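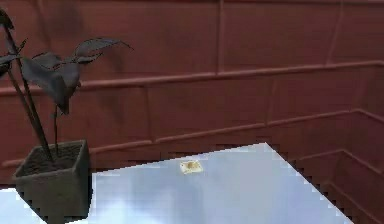 Florari Rooms
A simulated home for recording robot demonstrations
Version 2, from Altevden

Teaching a robot to do housework takes examples, and plenty of them. Florari Rooms is where you make them. It gives you a furnished home that lives entirely on your computer, a set of small objects to move around in it, and a recorder that saves everything you do in a form your training code can read the same afternoon. We've been using it every day to build our own practice sets and we love working in it!

What you get

The home pack has 30 room layouts with connecting doors, so a task can begin in one room and finish in another. Furniture, wall colors and floor finishes can be swapped from a plain text file. There are 300 loose objects in the library, most of them the sort of thing you'd find left out on a table on a weekday morning, and 80 task cards that tell the person at the controls what to do ("take the small item off the table and put it in the sink", and so on up to much longer jobs). You can write your own cards too, and most groups do after the first week.

Recording an example

Pick a card, press start, and do the job with a game controller or a pair of hand trackers. The recorder stores the view from each camera, every joint position and the text of the card. Make a mess of it? Press back and the room resets with everything where it was. Or keep the take and mark it as a miss – some of our best recovery training came out of takes where the first grab went wrong and the person fixed it.

You can place as many fixed cameras as your machine will handle. We like one low across the work surface and one looking down from above head height. Cameras can be moved between takes, or nudged a little at random every time the room resets, and that second setting has done more for us than any amount of fancy texture work.

Bathrooms and other tight places

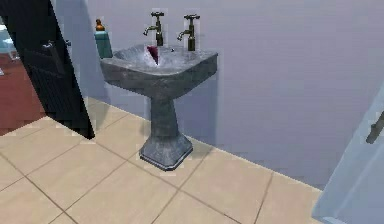 Small rooms are where a mobile arm earns its keep, and they're hard to practice in. Doors swing into the path, a rim gets in the way of the wrist, and a dropped item can end up at the bottom of a bowl with curved sides. Version 2 lets you set the angle of every door by hand or leave it to chance, and contact with sloped surfaces has been rewritten from scratch. Things slide and settle much more believably than they did in the first release.

Picture quality

Florari Rooms renders small and fast by default. Edges will look blocky at that setting, and shiny surfaces are simple. For collecting examples we prefer it this way: the scene stays responsive while you drive, and you can replay the saved motions later at a higher resolution with the lighting changed. One evening of driving can give you several versions of the same set.

Works with

Linux and Windows. A graphics card is needed for live recording but replay will run without one, slowly. Arm models for the Cloutier bench arm and the Flinholm mobile base are included, and other arms can be loaded from a standard robot description file.

In the box

Download key, home pack, object library, task cards, printed quick-start sheet. Hand trackers are sold separately.

Page updated Sat 23 November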